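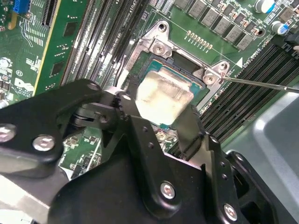
Os dedos da garra de um lado e do outro do processador, com restos de pasta térmica por cima.

Cheguei a Liltham com uma ideia meio de cinema na cabeça: braços robóticos desmontando computadores numa velocidade assustadora e alguém de jaleco tomando café ao lado. O que encontrei foi a Zixuan Xu de moletom, sentada num banquinho, tentando pela quinta vez na manhã soltar uma trava de soquete sem encostar em mais nada. "Pode falar comigo, eu consigo conversar", ela avisou, sem tirar os olhos da tela. "Só não pergunta nada difícil nos próximos dez segundos."

A Zixuan coordena a coleta de dados do Ganden, o projeto da Skustby que quer ensinar um robô a desmontar computadores velhos para reaproveitar peças. Memória, processador, disco, fonte, placa de vídeo, tudo o que ainda tem serventia. E para o robô aprender, alguém precisa fazer antes, com o próprio robô, muitas vezes, de muitos jeitos. É essa parte que eu queria ver (e, confesso, queria mexer também).

Perguntei como ela explica o trabalho para a família. "Minha mãe acha que eu jogo videogame com uma chave de fenda", ela riu. "E olha, tem dias que é uma boa definição. Eu seguro um controle que copia o meu movimento no braço, e cada tentativa fica gravada: as câmeras, a posição das juntas, quanto a garra abriu ou fechou. Depois o modelo tenta imitar."

A meta da primeira fase são 3.000 demonstrações. Em setembro a equipe fez 420, e eu achei pouco até me sentar ali e cronometrar uma. Tem tarefa que sai em meio minuto e tem tarefa que come a tarde inteira, com pausa para xingar baixinho.

"O soquete é o meu preferido e o meu pesadelo", ela disse. "A alavanca tem mola, o suporte é de metal fino, os pinos são delicados. Com a mão você sente na hora quando a peça cede. No controle eu não sinto quase nada, tenho que ver. Então comecei a reparar em umas coisas bobas, tipo o reflexo na chapa mudando quando ela levanta um tiquinho."

E o modelo percebe esse reflexo? Ela fez uma careta. "Espero que sim! Mas também tenho medo de ele perceber demais. Se eu gravar tudo com a mesma luz, ele aprende a luz junto com a tarefa. Aí alguém abre a persiana e acabou o robô."
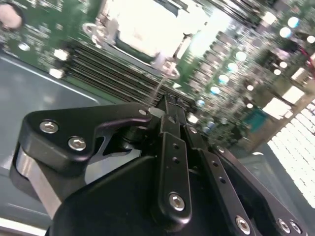

Por isso a luminária da bancada vive trocando de lugar. Num dia fica alta, no outro vem quase rente à placa e estoura tudo que é metálico. A Zixuan contou que brigou por isso com o pessoal do treinamento, que queria imagens limpinhas. "Eu falei, gente, oficina de reciclagem não tem iluminação de estúdio. Prefiro ter umas gravações feias agora do que descobrir lá na frente que ele fica cego com brilho. No fim fizemos um acordo: uma parte sai com luz controlada e o resto eu bagunço à vontade."

Bagunçar, aliás, é um verbo que ela usa bastante. Tem uma planilha só para isso, com a posição do gabinete, a inclinação da placa, o ponto de partida do braço. Antes de cada série ela abre o Cao, o programa interno que sorteia as condições, e faz o que ele manda, mesmo quando é irritante. "Ele adora me mandar começar com a garra do lado errado. Eu poderia ignorar, claro, mas aí todas as minhas demonstrações começariam do meu lugar confortável. E o robô, quando está sozinho, raramente está no lugar confortável."

Quis saber dos erros, que é sempre a parte que eu mais gosto de ouvir. O que acontece quando ela escorrega? Apaga e faz de novo?

"Depende muito do erro", ela respondeu, e dessa vez largou o controle para falar. "Se eu raspo na placa, ou se puxo torto, isso sai. Vai para uma pasta separada, porque eu não quero que ele copie. Agora, se eu erro a aproximação, volto um pouco, corrijo e consigo, isso é ouro! Essa eu guardo com carinho. No começo a gente jogava tudo fora, só ficava com as tentativas bonitas. Tínhamos 300 demonstrações lindas de pente de memória, e o robô errava por dois milímetros e ficava lá, empurrando o ar. Ele nunca tinha visto ninguém se corrigir."

Fiquei com essa imagem do robô empurrando o ar o dia todo.

Ela me contou também que cada gravação leva uma anotação escrita por gente, uma frase curta dizendo o que foi feito. Nada de "tarefa 14, sucesso". Tem que ser "soltei a trava de cima primeiro e depois a de baixo", coisas assim. Duas pessoas leem cada uma, e quando discordam sobre o que aconteceu, assistem juntas. "Já ficamos uma hora discutindo se uma peça estava encaixada ou só apoiada", disse. "Parece conversa de bar, mas se a gente anota encaixada e ela estava solta, o modelo aprende que solto está bom."
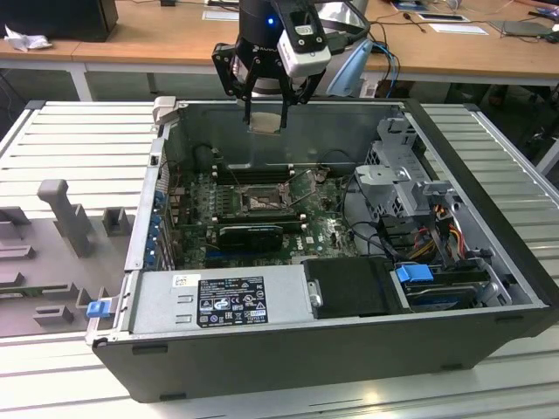

A outra dor de cabeça é a variedade de máquinas. Servidor tem uma lógica, desktop tem outra, e dentro da mesma marca as travas mudam de lugar e de cor. "A cor ajuda", ela me explicou. "Muito fabricante pinta de azul aquilo que você pode mexer sem ferramenta. Uma pessoa pega isso em cinco minutos. O modelo pegou também, só que pegou errado: uma época ele tentava puxar qualquer coisa azul. Cabo azul, conector azul, tudo! A gente teve que gravar um monte de cena com azul por perto e a tarefa sendo outra."

E os cabos? Suspiro longo. "Cabo eu deixo para sexta-feira."

Ela então me deixou tentar. A tarefa era humilde: levar a garra até um pente de memória, fechar os dedos e parar. Eu, que me considero uma pessoa de mãos razoáveis, passei reto, voltei, desci demais, subi assustada e acabei pairando em cima do slot vizinho – com muita elegância, ela fez questão de dizer. O atraso entre a minha mão e o braço é mínimo, mas a cabeça estranha. Você olha por uma câmera que anda junto com a garra, então quando gira o pulso é o computador que parece rodar. Fiquei levemente enjoada. A Zixuan disse que passa em uma semana, ou então a pessoa pede para trabalhar só com a câmera fixa.

"Quer que eu guarde a sua?", ela perguntou, com o dedo em cima do botão. Perguntei em que pasta. Ela pensou um pouco. "Na das que eu mostro para os novatos."

Antes de ir embora perguntei se não cansa fazer a mesma coisa tantas vezes, sabendo que o objetivo é justamente não precisar mais fazer. Ela disse que cansa o ombro. Que a parte repetitiva ela resolve com podcast, e que o melhor do dia é quando carregam um modelo novo e deixam o braço tentar sozinho numa máquina que ele ainda não viu. "Todo mundo levanta da cadeira. Aí ele faz uma curvinha antes de descer, uma curvinha inútil, que é mania minha. O pessoal já olha para mim na hora. Estou tentando parar, mas já tem muita demonstração com ela."

Enquanto eu guardava o gravador, o Cao sorteou a próxima série. Garra do lado errado, de novo.

Entrevista publicada em 13/10/22.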